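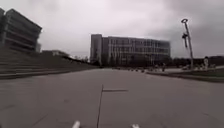

Large-format concrete paving fails at the joints first. The slab itself, if it was cast properly and left to cure, will usually outlast the people who specified it. The joint between two slabs is a few millimeters of something softer, and it has to take thermal movement, runoff, grit and the load of every delivery truck that cuts the corner.

The plaza at Tiniscombe is a useful place to study this, partly for its size and partly for its plainness. It has wide gray slabs, a broad flight of shallow steps along one edge, and long buildings with banded facades. Little was done to disguise the joint layout, so the lines can be read from a standing position over a considerable distance.

Krisztina Lakatos began a joint survey there in October for the engineering practice Guerra. Her method is slow. Each run is walked twice, once for width and once for depth of loss, and every reading is tied to a slab number on a paper plan. The plan lists 1366 slabs. She has recorded 559 of them so far.

"Width gets all the attention and it tells you very little," she says. "A joint can be wide and perfectly stable. I want to know how far down the filler has gone."

Her working threshold is one third of slab thickness. Past that point, water reaches the bedding layer in quantity and fines begin to migrate. The slab then rocks, first by an amount that can only be felt underfoot, later by enough to chip the arris. Lakatos marks rocking slabs with a small R and does not grade them further.

Slab color is a poor guide to any of this. Mottling on old concrete may come from surface weathering, from dampness held in the pores, or from differences between one batch and the next. Darker patches beside a joint are worth a second look on a dry day. Under heavy cloud they say almost nothing – the whole surface drops to one flat gray and only the joint lines stay distinct.

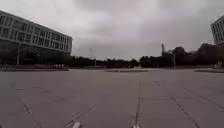 T-junctions are a separate category in the survey. Where a cross joint stops against a continuous one, the slab opposite has no matching line through which to relieve stress, and a hairline crack will often start there. Guerra's standard sheet did not distinguish between T-junctions and full crossings. Lakatos added a column.

Repair is the contested part. Paora Grimshaw, a paving contractor at Jurnisero, favors raking out and refilling whole runs of up to 700 millimeters past the last visible defect. Patching, in his view, creates a stiff plug in a soft line. Ornano, which supplies a polymer-modified filler, recommends spot repair at anything under 3 meters. Both approaches are to be tried on adjoining runs near the steps, with readings taken through one full winter.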